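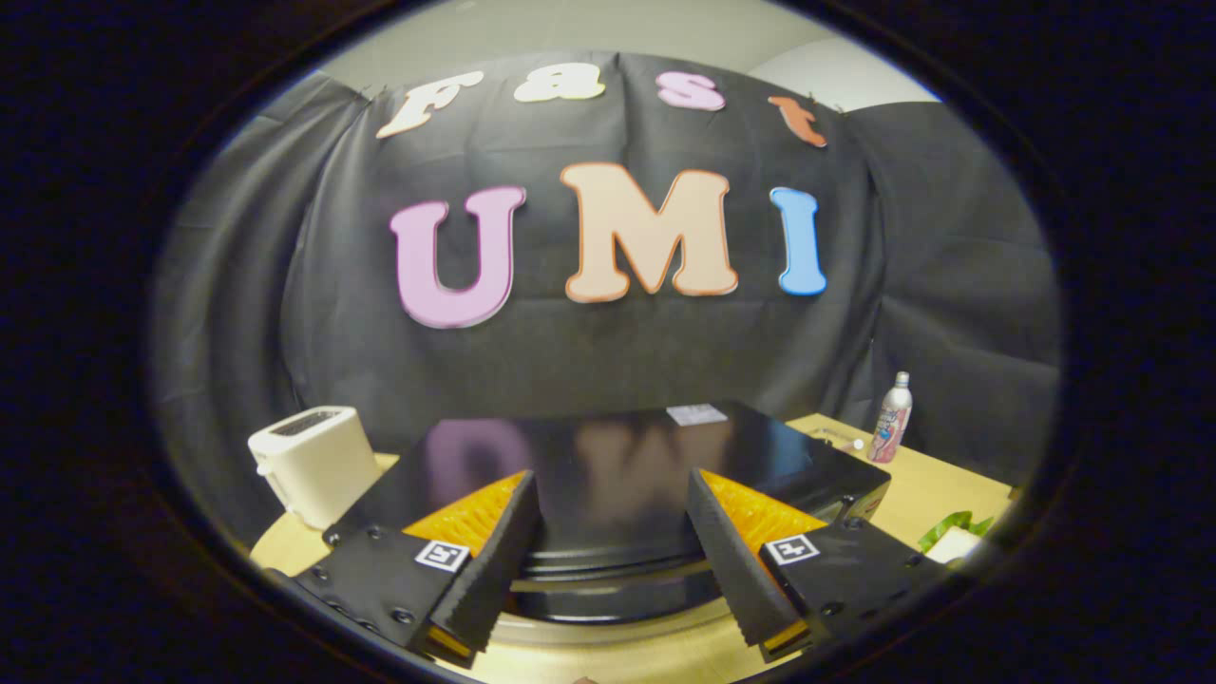

Nkrumah Ankrah has repaired wall finishes in older houses for most of his working life, and he is cautious about the word "damp." Homeowners use it for any stain, he said, and contractors sometimes encourage them. When we spoke at the Wamdale workshop on 16th April, he had just returned from a house where a chemical barrier had been injected into a wall whose only fault was a blocked gutter.

"The gutter was still blocked," he said. "They had paid for the injection, the new plaster and the paint, and water was still running down the outside of the brick."

His first inspection is always done from outdoors. He checks the gutters, the downspouts, the window sills and the height of the soil against the wall. Soil is the most common fault on the houses he sees. Flower beds get topped up year after year until they sit above the floor level inside, and the lower courses of brick never dry out.

Moisture meters come later, and he places limited trust in them. A pin meter measures electrical resistance and is calibrated for timber. On plaster, salts left behind by an old leak will lower the resistance and give a high reading in a wall that has been dry for years. Ankrah records the readings on a grid and compares them with each other, ignoring the absolute values.

"A single reading has no meaning on masonry," he said. "A pattern has some meaning. If the numbers fall as you move up the wall, I look low. If they are high around a window, I look at the window."

Where the stakes justify it, he drills for samples, weighs them, dries them in an oven and weighs them again. The work is slow, and he charges for it separately. Few clients ask for it.

Kekeli Ayaaba, who runs the lime side of the business, joined us partway through. Her concern is what goes back on the wall once the source of water has been dealt with. Most of the failures she is called to involve a cement render or a gypsum skim applied over soft brick laid in lime mortar. Cement is less permeable than the brick behind it, so moisture that used to leave through the joints is held in place, and the brick face begins to break up.

For solid walls she uses a lime plaster in three coats, with hair in the first two. The Quartey house, which the pair finished in September, took 700 kilograms of dry material. Each coat has to firm up before the next goes on, and she will not give a client a fixed completion date.

"People want to know when they can paint," Ayaaba said. "I tell them I'll call. If the room is cold, the plaster takes longer, and a heater pointed at it will crack it."

She tested a premixed product, Grudico, on an outbuilding before using it indoors. Her assessment was that it spread well but needed less water than the bag stated. She still mixes her own for finish coats.

On paint, both gave the same answer: limewash or a mineral paint, and no vinyl emulsion. Ankrah added that a new coat of limewash looks almost transparent when it is brushed on and turns opaque as it cures. Clients often call the same evening to complain about coverage.

Asked what a homeowner should do before hiring anyone, he suggested going outside with a flashlight during heavy rain and watching where the water goes. Ayaaba suggested moving the furniture away from the wall first. A wardrobe against a cold outside corner will grow mold behind it in a house with no leaks at all.

Their next job is at Erkard, where the soil along the north wall has to come down by two courses of brick before any plaster is ordered.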